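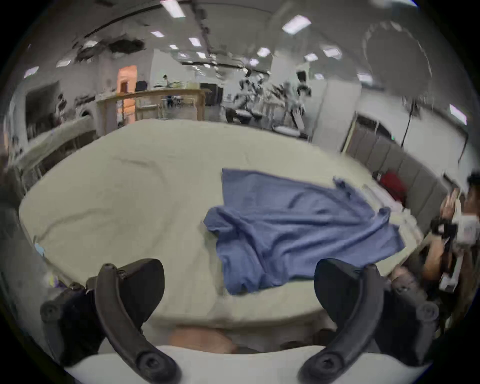 4. Setting Up the Mattress

This section applies to the Saltetti foam mattress in all widths. For the Draltano adjustable base, complete Section 3 before you continue.

4.1 Unrolling

1. Move the carton to the room where the mattress will be used. The 80-inch models require two people.
2. Open the carton along the taped seam. Do not use a blade longer than the thickness of the cardboard.
3. Place the roll on the base with the printed arrow facing the head end.
4. Cut the outer sleeve only. The inner film is under vacuum and must be opened last.
5. Unroll the mattress fully, then cut the inner film along the short side.
6. Pull the film out from under the mattress and discard it.

CAUTION: Keep plastic film away from children and pets. Once the inner film is open, the mattress expands quickly and can't be rolled again by hand.

4.2 Expansion

Leave the mattress uncovered for at least 7 hours at room temperature. Corners may stay lower than the center during this time. In rooms below 60 degrees F, allow a full day.

A slight odor is normal when the film is first opened. Open a window until it clears.

NOTE: Do not use a hair dryer, heating pad or electric blanket to speed up expansion. Heat damage is not covered by the Hakatura warranty.

4.3 Fitting the Cover and Sheet

1. Check that the zipper on the cover is closed and the pull is tucked into its pocket.
2. Fit the protector, if used. The Liew protector goes on with the coated side down.
3. Fit the sheet at the two head corners first, then the foot corners.
4. Smooth the sheet from the center toward the sides.

Wrinkles that return after smoothing usually mean the sheet pocket is too deep - check the depth printed on the sheet label against Table 2.

4.4 Rotation

Rotate the mattress head to foot every three months. Do not flip it. The support layer is on the underside only.

CAUTION: Do not lift the mattress by the cover or the zipper.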